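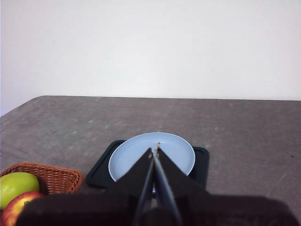 4. Setting up the feeder and its app

4.1 Before you start

Read this section once through, then go back and do it. The Flotow pet feeder goes together in an evening if you have the hopper, the base, the mains adaptor and the bag of screws. There is one more screw than you need. Keep it in the drawer with the others.

You will also want:
- a Phillips screwdriver
- the Wi-Fi password, including whichever letter is the capital
- a dish your cat or dog already eats from
- 400 grams of dry food

Wet food does not go in the hopper. We have a page of correspondence on this.

4.2 Assembling the base

1. Stand the base on a hard, level floor. Carpet upsets the scale, and so does lino that has started to lift.
2. Slide the hopper down until both clips click. One click means one clip.
3. Fit the chute with the lip facing forward. If it faces the wall, dinner will be served to the skirting board.
4. Put the dish under the chute. Any shallow dish will do, provided it clears the lip by a finger's width.
5. Run the cord behind the base and plug it in. The light goes amber.

CAUTION: Keep the cord away from puppies, rabbits and anyone else who chews.

4.3 Pairing

1. Hold the button on the back until the light turns blue. Ten seconds is usual. It feels longer lying on the laundry floor.
2. Open the app and choose Add Feeder.
3. Enter the pairing code. It is 2832 on every new unit, so please change it. Reynaldo Dagdag in support can tell you what happens when two neighbours don't.
4. Name your feeder. The app will not accept emojis, or "Feeder".

NOTE: The feeder uses 2.4 GHz Wi-Fi only. If your router insists on being clever, turn that off until the light goes green.

4.4 Calibrating the scale

1. Empty the dish, wipe it and put it back.
2. Tap Zero in the app and wait for the tick.
3. Pour in 300 grams of dry food, weighed on your kitchen scales.
4. Compare the two numbers. A difference of up to 10 grams is fine, and your cat will dispute it anyway.
5. If the gap is bigger, check that nothing is leaning on the base, then start again from step 1.

Recalibrate whenever you change dishes. Heavier ones throw the reading out, and the app will decide that breakfast has already happened.

4.5 Your first scheduled meal

Set a small meal for a time when you'll be home. Friday evening suits most people. Watch it drop, check the colour of the light (green, steady) and let the animal inspect the arrangement at its own pace. Some need a week.

Do not use Feed Now as a treat button. They learn the sound of your phone unlocking.

If nothing drops, see 7.2, Jams. If everything drops, see 7.3, and fetch a dustpan.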